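Gripper and Camera Trials: Frequently Asked Questions

Last updated May 27, 2021

These answers cover the two-arm bench at Marum and the finger comparison run on it. They apply to the Vurka parallel gripper with the standard black fingers and with the padded fingers, and to the Tekin controller in its stock configuration. Questions on the older suction setup are answered on a separate page.

What was being compared?

Two things. The first was finger geometry on thin, rigid, curved parts, mainly dinner plates. The second was camera placement: a fixed camera beside the table against a camera carried on the arm. The controller was kept the same throughout, with one exception noted below.

Why plates?

A plate is stiff, thin at the rim and slippery over most of its face. It gives a parallel gripper very little to hold, and a small error in approach angle shows up at once as rotation about the grip point. Plates also cost little and come in the same diameter in several colors, so segmentation can be tested separately from grasping.

How many grasps does the comparison rest on?

The log contains 3,065 attempts. Attempts stopped by an operator are included and carry their own flag. Attempts made during calibration are not included.

Is the task one-armed or two-armed?

Both variants were run. In the one-arm variant, a single arm removes a plate from the rack and sets it on the table. In the two-arm variant, one arm lifts the plate and the other waits over the open part of the table, then takes the free side of the rim. The second arm is the harder one to tune. It has to plan against a plate that is already held and may have turned slightly in the grip.
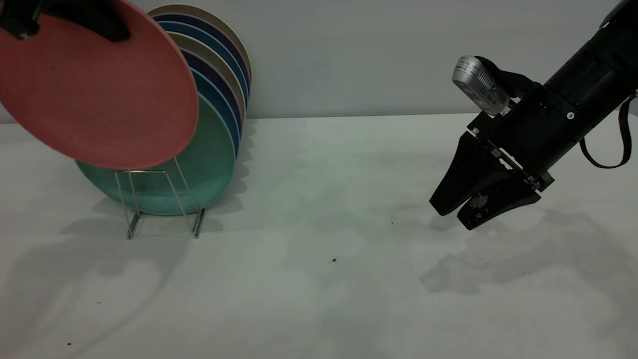 Finger opening at the waiting position is set in the Tekin task file and should not be changed between runs. We hold the second gripper open over bare table and start its approach only when the lift is reported complete. With the lifting finger clamped on the upper edge of the coral-red plate, the face slopes down toward the lower right, and a level approach by the other arm would meet that slope at a poor angle. The approach vector is therefore taken from the measured tilt of the plate. If your task file still has the level approach from version 2, replace it before running anything with a rim grasp.

Which fingers did better on a rim?

The padded fingers, by a clear margin on glazed plates and by a small one on matte plates. The plain fingers slip less than expected if force is raised, but the extra force tends to turn the plate as the grip closes. For unglazed parts either set is acceptable.

Do the pads wear?

Yes. The inner faces pick up debris and glaze dust, and grip falls off slowly enough that it is easy to miss in the success rate. Check the slip count instead. We clean pads at the start of each session with a dry brush and change them when slip doubles from its baseline. Solvent wipes left a film on our pads and are not recommended.

What grip force should I start with?

Start at 30 newtons and reduce in small steps until slip appears, then go back one step. Do not start low and work upward. A dropped plate usually costs more than a pad.

Is the arm-mounted camera worth the extra cabling?

For rim grasps, yes. The fixed camera sees the whole rack and is the better source for choosing which plate to take. It does poorly at judging the gap between neighboring rims, especially when the arm is partly in the way. The arm-mounted camera resolves that gap at close range but loses the target in the last part of the approach, when the fingers fill much of its view. We use the fixed view for selection and the arm view for alignment, then close without visual feedback.

Leave a generous loop in the cable. A cable that is tight at the wrist pulls on the bracket at the end of the joint range, and the resulting calibration error looks very much like a software fault.

Does plate color matter?

It matters for selection. Two dark blues side by side in the rack were merged into one object more often than any other pair. Depth data separates them if the rack spreads the rims enough. Changing the order of the plates is a fair test of segmentation, but record the order or the runs can't be compared.

What about the wire rack?

Thin wire is a weak point for both cameras. Depth readings on the rods drop out or jump to whatever is behind them, and the planner then treats the rod as free space. We model the rack as a fixed obstacle and fix its position at setup. Anyone who moves the rack must redo that step. Detecting the rods live was tried and dropped.

What lighting was used?

Diffuse overhead light with the wall and table kept plain. Soft shadows on the table caused no trouble. A hard shadow from a desk lamp was once picked up as a plate edge – the lamp has been removed.

Which controller setting was changed during the trial?

The settling time after a lift. The stock value let the second arm start while the plate was still swinging. Raising it to 4 tenths of a second removed most of the failed handovers. It also makes the task visibly slower, and a shop with a cycle time to meet may prefer to damp the lift motion.

Can the results be carried over to other grippers?

Only in part. Rim results depend on finger width and tip shape, and a squared tip behaves differently from a rounded one. The camera findings should carry over to any arm with similar reach. A second gripper will be tested on the Kornurgate bench in August, using the same plates and the same task file.

Can I get the task files?

Task files are available on request to bench users. Include your controller version. The log is shared without the raw video.

Comments (4)

Did you try the padded fingers on bowls? Our parts have a rolled lip and the pads ride up over it every time. Plain fingers hold fine.

The note on cable tension saved me a second day of recalibrating. The loop was there on ours but someone had zip-tied it shut.

30 N seems high for thin porcelain. We chipped two rims at 25. Might be worth stating what kind of plate the number is for.

Is the settling time counted from the end of the motion command or from the measured stop? On our Tekin these differ quite a bit under load.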